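Ratell hand-held gripper – equipment page

Overview | Method | Results | Booking

The Ratell is a hand-held gripper tool with its own camera. A person holds it, does an ordinary job with it, and the recording is used to train an arm. It is the standard tool for our demonstration work on clear and tinted objects, and it replaces the older Bruncombe frame, which is no longer lent out. The Bruncombe had no fixed mount for the camera, so recordings from different days could not be compared without a fresh calibration each time.

This page covers the tool as we use it in the see-through objects study. The general user guide is kept with the tool.

What the study is about

Most grasping methods need to know where the surface of an object is. Depth sensors do badly on material that lets light through: the reading may come from the front wall, the back wall or whatever stands behind. The question was whether a policy trained only on colour video from the hand-held tool could close on such objects at the right moment, with no depth reading at all.

Close range is the hard part. In the last few centimetres of an approach the object can take up most of the view, and its rim may be the only outline left to work with. Glare moves across the surface as the tool moves, and a point of light can look more solid than the wall it shines through or reflects from. 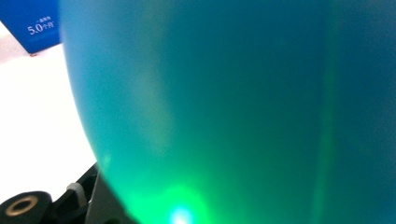 Handling and Sensing Group, Achari Laboratory

A close view of a translucent teal object gives the method very little fine detail. The curved left rim against the pale surface is the most useful outline. The green glow and the bright point at the bottom are exactly what a simple edge finder picks up first, and our labelling rules treat areas of this kind as light, with no grasp point allowed on them. Printed text in the background, such as the white "5.0个月" on the blue panel, stays sharp while the near object is soft. It is left in the training data unmasked.

Method

Each demonstration is one approach, one close and one lift. Operators use their normal speed. The set used for the results below holds 1829 demonstrations, recorded under four lighting set-ups. Objects used for testing were kept out of training.

Recordings are cut into short windows and passed to the Trudier trainer, our in-house software. Two versions were trained:

Version A uses the single colour view only.
Version B uses the same view plus the opening width of the fingers.

Neither version is told what the object is made of. Labels mark the visible rim, areas of glare, and the moment at which the fingers start to close. Where the labeller could not tell rim from reflection, the window was marked unsure and kept out of the rim loss, though it still counts towards timing.

Results

Test runs were carried out on the bench arm with the same finger set as the hand-held tool, 1000 runs for each version. Version B closed at the right moment more often than Version A under every lighting set-up. The gap was widest with a single lamp low on one side, where Version A tended to close early on the glare.

Adding the glare labels helped both versions. Removing them from Version B brought it back to the level of Version A with labels. We read this as a sign that the two sources of information overlap: finger width tells the policy that nothing has been touched yet, and the glare label tells it that the bright patch should be ignored.

The method is still weak on thin-walled objects that give way when gripped. The finger width keeps changing after contact, and Version B reads this as a miss and opens again. A force reading would probably settle it – the Ratell has no force sensor at present.

Tool notes

The camera mount must not be loosened between sessions. If it has been, run the calibration card before recording and note the new values in the log.

Clean the fingers with a dry cloth only. Solvent leaves a film on the pads which changes the grip.

Focus is fixed. Near objects will be soft, and recordings should not be rejected for this reason alone.

Finger sets are matched to the bench arm. Do not mix left and right fingers from different sets.

Charging takes roughly 4 hours. The tool can record while plugged in, but the cable limits wrist movement and such sessions are stored apart from the rest.

Booking and data

The tool is available to all members of the laboratory and to visiting groups with a signed loan form. Loans outside the building need a week's notice. The labelled windows and the list of test objects can be requested through the same form; raw video is held for internal use. Results for the thin-walled set will be added when the November recordings have been labelled.

Page last revised 20 December 2018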